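News from the Gelura picking project

Friday, May 25, 2018

Print
E-mail

It has been a busy spring for those of us on Gelura, and we are very glad to have something to share with our friends at Adell and the Zustevport workshop, who have been so patient with our long e-mails about grasping.

Regular readers will remember that our old method chose a grip by looking for the nearest edge and hoping for the best. It did well with a single part and rather badly as soon as parts lay close together or up against a wall. The new method, which we have been calling Thân, first works out several possible grips for each part, then scores every one by how much room the fingers would have on both sides — and only then decides which part to go for. It sounds a small change, but it took us the better part of 2 years to get right!

We have now finished 1,425 picks with it, and the number of failed grips has dropped to almost a third of what it was. Most of the failures that remain are of 4 kinds, and we shall write about those properly another time. 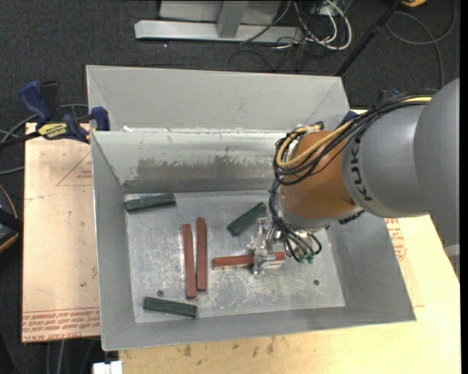
Choosing the order of the picks is where Thân has surprised us most. With the old method, the arm would often start on a part in a tight spot and nudge its neighbours about. Now a part with clear floor on either side scores well, and in the picture the gripper is over the red bar lying crossways, while a pair standing close together, as the other two red ones are, loses marks for the narrow gap between them. A green block resting against the back wall is marked down too, as one finger has so little space behind it.

We hope to try curved parts next, and would love to hear from anyone with odd shapes to lend us.

Print
E-mail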